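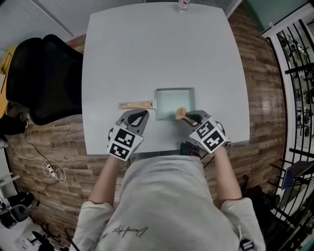 Burkcombe Training Kitchen - progress report to the Stomia fund, October

Work package 2: small-pan cooking station

The station is set up in the side room at Burkcombe and has been in use since the second week of the period. It consists of a square white table, one seat and a square frying pan with a wooden handle. The pan is kept near the front edge of the table, with the handle to the left. Food pieces are placed and lifted one at a time.

Sessions logged: 257. Of these, 18 were discarded for incomplete records and will be repeated. Session length is fixed at 30 minutes including setup and wiping down. The low sides of the pan suit flat and rounded pieces. Loose fillings spilled at the corners and were dropped from the menu.

Room

The wood-plank floor stays. Mendoza quoted for a vinyl covering, but the price was above the line in the budget. Cables still run across the floor and need a fixed channel along the wall. Hrvoje Vlachou has asked Dranport for a delivery date - none received so far. Spare chairs will move to the corridor once the channel is in.

Spending

2,000 was allocated to tableware and pans. The pans are paid for. The invoice for the second table is open and will appear in the next report.

Next period

- repeat the discarded sessions
- fit the cable channel
- add a Saturday morning slot
- test a round pan against the square one, same pieces, same session length

No change to the end date is requested.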